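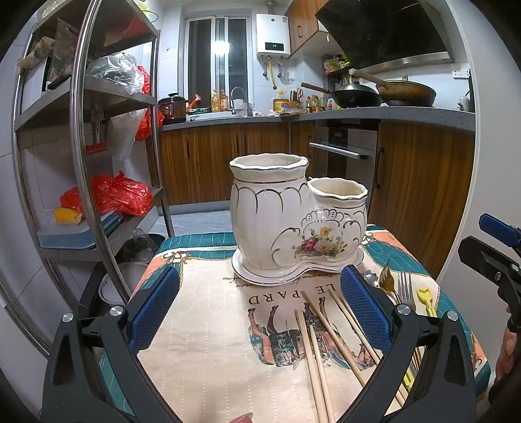
What should visitors try first at a gripper open day?

Posted by Catríona Foley in Workshops and Demos

We are holding an open day in June for people who have never handled a gripper tool. The job at the table is putting utensils into a two-part ceramic holder, one tall pot and one short one, joined together on a saucer. We have chopsticks, a fork, a spoon and a little yellow plastic scoop, plus a few others. Each visitor gets 4 minutes with the hand-held gripper, and there are two grippers, so two people can work at the same table.

Last time I let people pick whatever they liked. Most went for the chopsticks and used up their turn on them. Should I set an order? And does it matter which pot they aim for? The room is a narrow kitchen, so I can't add a second table. I have a budget of 620 for the whole day and most of that is already spent on food and printing.

Telmo Villalobos

Set an order. I helped run the demo table at Pinden for two years and we always began with the spoon into the tall pot. The opening is wider and people can see over the rim from where they stand. After that the fork, then the chopsticks one at a time. Save the short pot for anyone who finishes early.

A few other things from our table:

Lay the chopsticks out with gaps between them. If they are lying side by side, a beginner closes the fingers on both and then has to start over.

Have them lift straight up before moving sideways. With a ruffled rim like yours, the handle will catch if they come in low -- and the holder goes with it. I would put a thin rubber mat between the saucer and the tablecloth.

Check the pads on the fingers at lunch. Ours got slick from hand lotion and crumbs. A damp cloth was enough, and we let them dry before the next group.

Two people at one table is fine if you seat them on different sides and give each one a pot. When both go for the tall one the arms bump.

4 minutes is short. I would go to six and cut the talk at the beginning.

Hortensia Huamán

use plastic cups instead of the ceramic. we broke a nice one at the Tremby open day, before 10 in the morning

Siamak Alipour

I disagree about the cups. They tip over as soon as a fork leans on one side. A heavy holder stays put and visitors like working with something from a real kitchen. Just don't use one you would be sorry to lose.

On the order, I agree with Telmo except for the scoop. Give that to the kids first. It's light, and they don't mind dropping it.

Catríona Foley

Thanks, all. Spoon first, then, and I will get a mat. I can stretch the turns to six minutes if we stop taking names by 3:30. Telmo, what thickness of mat did you use?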